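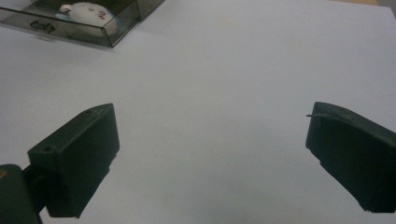 Each demonstration in the Listine set starts and ends with the fingers open. Hold the gripper above the table, spread the fingers fully, and wait for the tone before moving. Place the bin where part of it stays in view at the start; with the smoky plastic box at the upper left and the plush toy inside it, the middle of the white table is left free for the put-down.

Recording an episode

1. Start the recorder and enter the task name.
2. Move to the box at a steady speed. Do not rotate the wrist until the fingers are over the rim.
3. Close on the body of the toy. Avoid ears and tags - they slip.
4. Lift straight up, carry the toy to the table, and open fully.
5. Hold still until the second tone, then stop.

An episode should run no longer than 20 seconds. Delete anything longer and repeat it.

Varying the start

Shift the box after every episode and turn the toy by hand. Change the height of the first hold as well. Early Closter runs used one fixed start, and the policy failed when Urszula Wasilewska moved the box a hand's width.

Checking the batch

Export after 47 episodes. Play back the first and last at full speed, and reject the batch if the finger width reading drifts between them. The full set is 3000 episodes. Send rejected batch numbers to Gregor Kinnear.

Last changed 5/23/22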